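Shop > Paper & Folding > Colored Sheets > Bright Pink

Ovix Folding Paper, Bright Pink

Filed under: Folding paper, Rainy day, Classroom packs

Ovix Folding Paper is a thin colored sheet for airplanes, boats, boxes and other simple folded models. It is sold in packs of 500 sheets and in cartons of 1,000. Bright Pink is one of the 12 colors in the range and has been in the shop since March.

The paper is colored all the way through, so a torn edge is the same pink as the face. Both sides are smooth. There is no right or wrong side to start from, which helps when a whole group is folding together and half of them have the sheet upside down.

Ovix makes this paper lighter than ordinary printer paper. It takes a crease with a fingernail and keeps it. Because the sheet is thin, some light passes through a single layer, and the color gets deeper wherever the paper is folded over on itself. On a finished airplane the wings will usually look paler than the body. If you want an even, solid color on a model, choose the Ovix Heavy sheet instead.

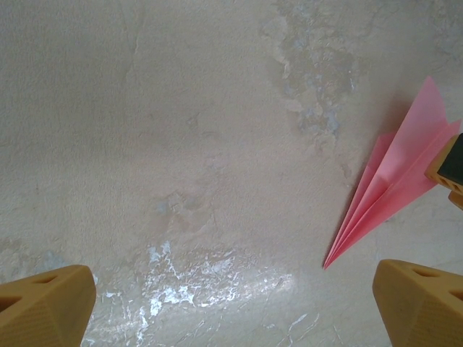

Photo: Barkidora Paper Supply

A dart with a sharp nose is the model most customers ask about, and Bright Pink suits it well. Fold the sheet in half the long way first and press that crease hard from end to end. It becomes the spine of the airplane, and if it wanders the wings won't match. Bring the front corners in to the center, then fold the slanted edges in again. Fold the whole thing closed and turn the wings down. Leave enough body below the wings to hold between finger and thumb.

The point will blunt after it hits a wall a few times. You can pinch it flat again, or fold the very tip back before you make the wings. The second way gives a heavier nose and a rounder front. It also holds up better indoors.

Fold on a hard, flat surface. Rough stone or plaster is fine for landing on but can mark the sheet while you are pressing a crease. A tabletop or a large hardback book works.

What comes in the pack

The sheets are letter size and wrapped in plain brown paper with a label on one end. Each pack includes a folded instruction leaflet from Conneely with five airplane patterns, from a basic dart to a wide glider. The leaflet is line drawings with short captions. Refill cartons come without the leaflet, but you can add one at checkout at no charge.

Care and storage

Keep the pack flat and out of direct sun. Pink fades faster than the blues and greens, and a stack left by a window will show a lighter stripe along the exposed edge. Damp paper goes soft and will not hold a point. If a pack has been in a cold garage, bring it indoors a day before you need it.

Sheets can go in household paper recycling, folded or not. Remove any tape or paper clips first.

Delivery

Orders ship from our Plelitz warehouse. Single packs go by regular mail and take about 5 working days. Cartons are sent by carrier and need someone at the address to take them in. Unopened packs can be returned for a refund.

Comments

glidermom
Bought this for a birthday party and we still have most of the pack. The color is really bright, easy to find in the grass afterward.

R. T.
Good paper, creases clean. Leaflet pattern four took me three tries, the drawing for the wing fold is small.

stairwell_pilot
Does the Heavy come in this same pink? The one I got last year was more of a salmon.

tansy88
Thinner than I expected but it does say so on the page. Darts fly fine. Boats get soggy fast.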